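Search this site Search

3.2 Working through the Noonan logbooks

I came to the Noonan logbooks the way I suspect most people do, by looking for something else. I was after tide tables for the old whaling harbor at Sullus, and the archive sent me a box with the station's sounding records in it as well (more than 600 pages, and a fair few of them stuck together!). I read the lot over one October and I'm still finding things in my notes.

The soundings were taken by lead line from an open boat, and the crew wrote down depth, bottom type and a bearing to two marks on shore. The bottom types are my favorite part. "Gray mud, smells" turns up all the time, and so does "shell and small stones." I kept 377 entries where both bearings could be read, and of those I could place 318 on a modern chart of the Imudine fjord. The other 59 use a shore mark called the Chimney, and I haven't found it on any map.

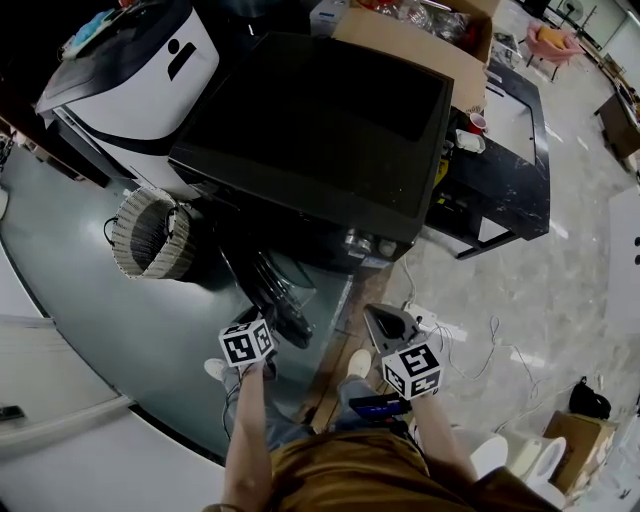

Figure 2. Two handheld grippers with marker cubes, seen from above.

Placing an entry was slow work at first. I drew the two bearings, saw where they crossed, and then checked the depth against the chart. Compass variation had to be taken off before any of that, and the logbooks use two different values for it with no note saying when the change was made. I went by the handwriting, which switches halfway through the second volume, and the crossings got a good deal tighter after that point.

What surprised me was the inner basin. The old depths there run deeper than the chart by a steady amount, and I'm inclined to blame silt from the Zisside glacier stream, though a stretched line would leave much the same mark on the numbers. Wet hemp does odd things. The crew did check their line against a measured plank on the jetty, but they only wrote down the result when they remembered to, so I've left the inner basin out of the comparison in Section 4 and listed those soundings separately.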